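Cell upkeep and calibration – project report, Brircombe robotics lab

Our part of the Irwood project was not the learning code. We got the two-arm cell and had to keep it running for the other groups. Setup, cleaning, fixing what broke. Notes were kept on paper and typed up in August. 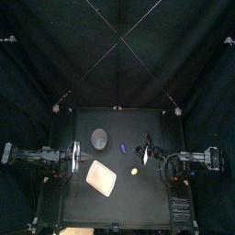
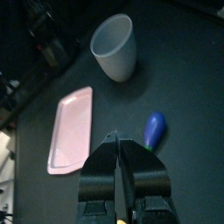
Start of shift. Power on left arm, then right, wait for both to home. If one doesn't home, power off, move it by hand to the rest pose, try again. Next check the wrist cables by hand, all the way to the base. We replaced 2 of them over the term, both worn through at the same bend. New ones are tied with more slack.

Finger tips wipe down with a damp cloth, no solvent (the Raltari manual says it eats the pads). Check the screws on the finger mounts, they work loose. Ours had no thread lock when we got the cell, so we added some.

Calibration took most of our time. First try was bad – grasps landed to one side of the toy eggplant and the error got worse toward the far rail. We blamed the arm for a week. It was the wrist camera mount, which had a bent tab. Straightened it, redid the whole routine, 80 poses per arm. Much better after that.

Between calibration and the end of term the Cortés group logged 253 runs on the cell. We had 2 stops that needed a repair, the rest cleared with a restart.

Still to do: spare finger set, a proper log sheet instead of loose paper, and some kind of strain releif on the right wrist cable. Curtains need to be re-clipped after anybody reaches in from the back.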